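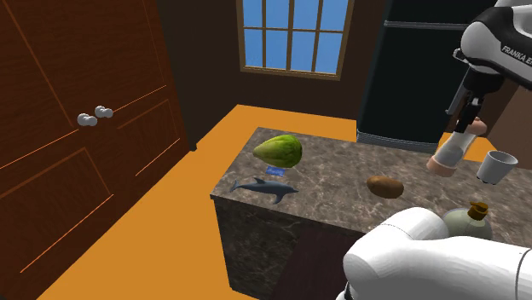
Why are order confirmations from the Lollavano system reaching customers twice?

The mail service sends a message again when the receiving server takes longer than 60 seconds to reply. The first copy has usually been accepted by then, so the customer gets both.

2024-07-04 | Ferhat Dağdelen, Polell Service Desk
2 min read

Reported problem

The Baláž showroom office received complaints from customers who had been sent two identical confirmations for one cabinet order. Only one order was recorded in each case, and no customer was charged twice. The export supplied by the office listed 161 affected messages.

Checks completed

1. Order records were compared with the mail log. Each duplicate pair carried the same order number and message ID.
2. The template was sent to an internal mailbox. One copy arrived.
3. The same template was sent with the product pictures attached at full size. Two copies arrived, 4 minutes apart.

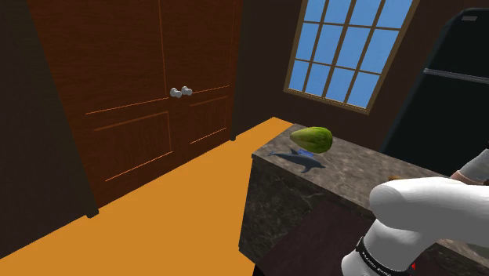
Resolution

The reply limit was raised, and attached pictures are now reduced before sending. Anouk Dijkstra repeated step 3 with 40 messages – no duplicates were logged.

Offices that use their own mail relay must apply the new limit themselves. The setting is listed under Outgoing Mail, Advanced.

Status: Closed. Reopen requests should be addressed to Kazimír Halás and should include the order number and both message headers.

Contact | © Polell | Back to top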